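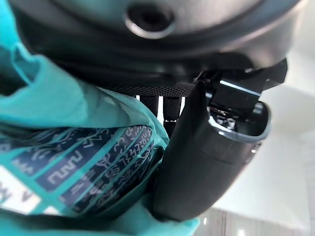
Teal fabric against the black tabs under the wrist housing

Pre-Remodel Home Inspection Checklist with Comments
Property: Retesness, upper floor and attic
Inspected for: Tilberg Home Improvement
Date: Thursday, January 9, 2020

Ratings: OK / Watch / Fix before work starts

1. Walls and ceilings
Rating: Watch
Hairline crack over the hall door, running toward the attic hatch. Plaster is firm on both sides. Mark the ends in pencil with the date and check again before drywall goes up.

2. Electrical panel
Rating: Fix before work starts
The breaker marked "upstairs" is 60 amps and the wire on it is too light for that. A licensed electrician needs to look at it. Do not add the new bathroom circuit until this is signed off.

3. Smoke and carbon monoxide alarms
Rating: Fix before work starts
The 2 smoke alarms upstairs are past their replacement date. The carbon monoxide alarm passed the button test.

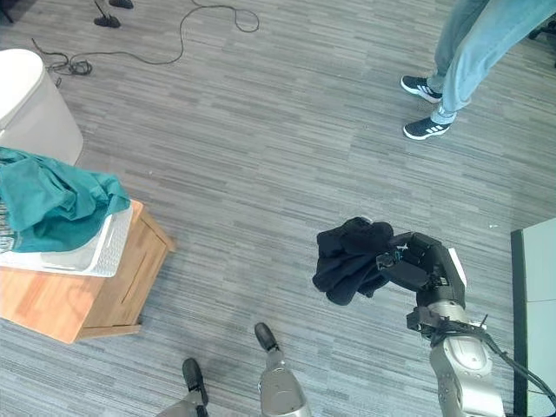

Fit new smoke alarms before any sanding or cutting, and cover them only while dust is being made. Covers come off at the end of each day.

4. Windows and ways out
Rating: OK
All bedroom windows open fully and stay open. The rear one sticks a little at first - a bit of wax on the track should do it.

5. Attic floor and insulation
Rating: Watch
Attic area is 643 square feet. Insulation is thin near the eaves. Some 800 pounds of old tile is stacked over one span of joists and should come down before June. No one should walk off the boards.

6. Stair rail
Rating: Fix before work starts
Top bracket is loose. Crews will be carrying loads here, so use longer screws into the stud.

7. Contractor papers
Rating: OK
License and insurance seen for Bovon Carpentry. Ruangrit Plumbing has sent its license - insurance certificate still to come, and no plumbing work until it does.

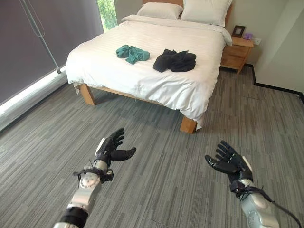

Bedroom, double bed with white duvet

8. Lead paint
Rating: Watch
Window trim has not been tested. Treat it as lead paint until results are back.

Recheck items 2, 3 and 6 before the permit is posted.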